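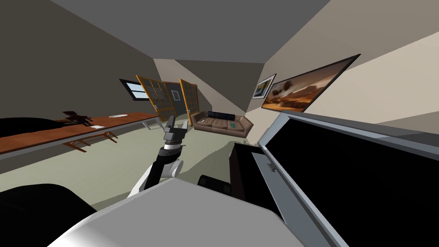
About the Hastwood Robotics Society

The Hastwood Robotics Society is the student robotics club of Hastwood College. It is open to all pupils and students from the age of 14, whatever subjects they are taking, and it meets throughout the academic year in the Technology Building. The Society enters teams in regional competitions, runs a taught course for beginners and supports individual and group projects in the upper years.

Membership currently stands at 39. No previous experience of programming or electronics is required, and a good number of our present members had none when they joined.

Our history

The Society began as a lunchtime group for pupils who wished to build line-following vehicles. In its early years it had the use of one cupboard and two benches at the back of the physics laboratory, and its programme consisted almost entirely of a summer contest between year groups. That contest, the Hastwood Run, is still held and remains the only event of the year at which members of staff are permitted to enter.

Work on robot arms was introduced when the College extended its design and technology provision. It soon became clear that one physical arm could not be shared fairly among a growing number of members, and that a good deal of each session was being lost in waiting. Simulation was adopted in the following academic year, at first as a means of preparing for time on the real equipment and later as a subject in its own right. The greater part of our teaching on manipulation now takes place in simulated rooms, and every member spends at least one term working in them.

What members do

The year is divided into three terms of work. Members in their first year follow the same programme together. From the second year onwards they choose a strand and remain with it until the summer.

Autumn term: foundations. New members learn to read and write short programs, to use the workshop safely and to keep a logbook. The logbook is regarded as an essential part of the course and is inspected every fortnight. Members are asked to record what they intended, what they changed and what the result was, including results which were disappointing.

Spring term: simulation. Members work with a simulated arm and two-fingered gripper in furnished indoor settings. Our standard domestic room has a long wooden table, a brown leather couch, pictures on the wall and a small window, and members come to know it very well. They learn how the joints of an arm combine to place the gripper at a chosen point, how the view changes as the robot's position changes, and why a plan which is sound in an empty space may fail in a room with furniture in it. Early exercises are concerned only with moving the arm safely. Grasping is introduced once a member can bring the gripper to a stated position and return it to rest without touching anything on the way.

Summer term: projects and competition. Members form teams and work towards either the Traltov Challenge or an internal project. Teams are expected to produce a written proposal, a demonstration and a short report.

The strands

Manipulation. Members in this strand study arms, grippers and the handling of everyday objects. Recent projects have included setting down a plate without tipping it, choosing between two routes around a piece of furniture, and recovering after an object has been dropped. The strand is led by Ms Chrysanthi Kourkoulas.

Mobile robots. This strand continues the Society's oldest line of work and is concerned with wheeled vehicles, mapping and navigation. Its members also maintain the track used for the Hastwood Run. It is led by Mr Dumisani Modise.

Software and tools. A smaller group looks after the programs on which the other strands depend. Members of this strand build and adjust the simulated rooms, write the scoring scripts for internal contests and maintain Pranorness, the Society's own record system, in which every simulated run is stored with its settings and the name of the team responsible. Pranorness was written by students and has been revised by each successive group. It is led by Mr Abelardo Cuadros.

The Traltov Challenge

The Traltov Challenge is the principal competition in our calendar. Each school or college may enter up to two teams of four. The first round is held entirely in simulation: teams are given a room and a set of household tasks, and their robot is scored on tasks completed, time taken and contact with walls or furniture. Teams who pass this round are invited to a final at which similar tasks are attempted with physical equipment.

The room used for judging is not released in advance. For this reason our teams are discouraged from preparing for a single layout, and in the weeks before the first round the software strand supplies a fresh arrangement at each session. Tables are moved, doors are opened or closed, and the robot is started from awkward positions. Teams then submit their code without knowing which arrangement will be used for the internal trial.

Last year 32 teams took part in the first round and Hastwood's senior team finished in 8th place. The junior team did not qualify for the final, but its report was commended by the judges for the clarity of its account of a persistent fault in wrist movement. A copy is kept in the Society's room and is given to all new members to read.

Staff and officers

The Society is directed by Ms Khanyisile Hlongwane, Head of Design and Technology, who is responsible for its programme, budget and safety arrangements. She is assisted by the three strand leaders named above and by Ms Palesa Potgieter, who teaches the beginners' course and is the first point of contact for parents and guardians.

Student officers are elected at the end of the summer term and serve for one year. The posts are President, Secretary, Equipment Officer and two Year Representatives. Officers attend a planning meeting with staff at the start of each term, and the minutes are displayed outside the workshop.

Facilities

The Society has the use of the Cele Room on the ground floor of the Technology Building, which is named after a former head of science. It contains 11 computers able to run the simulation software, a meeting table, lockable storage and a small library. The adjoining workshop is available at all sessions at which a member of staff is present. Members may reserve a computer outside normal sessions by entering their name on the sheet beside the door.

The software may also be installed on a personal computer, subject to the terms of the College's licence. Members who do not have a suitable computer at home are given priority for reservations, and no work is set which must be completed at home.

Meeting times

Junior sessions run from 3.45 pm to 5.00 pm and senior sessions from 4.15 pm to 6.00 pm. Additional sessions are held at midday in the weeks leading up to a competition. The timetable for each term is issued through tutor groups. The Society does not meet during examination periods.

Expectations of members

Members are expected to attend regularly, to keep their logbooks up to date and to leave shared equipment and shared files in good order. Code written by another student may be used where its author is credited in the logbook. Teams are mixed across year groups where possible, and older members are asked to explain their work to younger ones as a normal part of each session.

Any member who is to miss more than two sessions in succession should inform the leader of their strand. Places in competition teams are decided by staff on the basis of attendance, logbooks and the internal trial.

Joining the Society

Applications for the beginners' course are invited at the start of the autumn term. A further small intake takes place in December where places have become available. Application forms may be collected from the Technology Office or requested from Ms Potgieter, and should be signed by a parent or guardian where the applicant is under 16.

There is no subscription. Competition entry fees are met by the College, and families are asked to contribute only to the cost of travel to the final. Assistance with this cost is available on request and all enquiries are treated in confidence.

Visitors

Prospective members and their families are welcome to attend the Society's open session in the spring term, at which teams present their projects and visitors may try the simulated arm for themselves. Schools wishing to arrange a visit, or to take part in a friendly contest before the Traltov first round, should write to Ms Hlongwane at the College address.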